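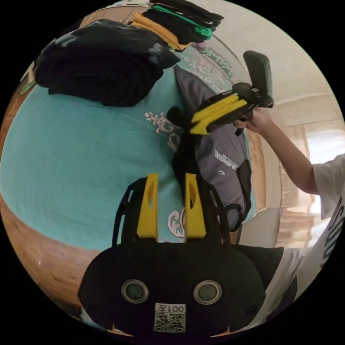
4.2 Setup and Upkeep of the Hand-Held Gripper Pair

Figure 4. Hand-held grippers in use over a gray T-shirt laid out on a turquoise cloth, with folded garments stacked behind.

The clothing tasks in the Nornar study were carried out with two hand-held grippers, one for each hand. Each has two yellow fingers (Figure 4). The fingers are treated as wear parts. They are inspected before each session and replaced in pairs after 3,000 closing cycles, even when only one shows damage. Mixing a new finger with a used one shifted the point of contact and caused thin fabric to slip out on one side.

Replacement takes place at the bench. The operator removes the worn pair, wipes the mounting faces with a dry cloth, fits the new pair, and closes the gripper by hand until the tips meet. If the tips do not meet evenly, the screws are loosened and the pair is seated again. The gripper is then opened and closed 300 times without load before it returns to service. Screws on the base plate are checked at the same time but are not removed, as doing so would require a full recalibration.

The lens openings on the front face are cleaned with a soft brush at the start of each session. Lint from cotton garments was the most common cause of blurred recordings. The printed label with the QR code is kept clear of tape and replaced when its edges lift. Each unit is entered in the Povska maintenance log under the number on its label.

Between June and the close of the study, the log recorded 549 entries for the pair. Most concerned routine cleaning. The remaining entries covered loose screws and worn finger pads, and no session was lost to a failure that the checks above were meant to catch.

Comments

Etenesh Habte
Was the cycle limit the same for towels? Ours at Trudlow wore out much sooner on terry cloth.

caldeira_bench
Please add the screw torque to this section. We had to guess.

reader
Figure 4 is cited before the log is explained. Minor point.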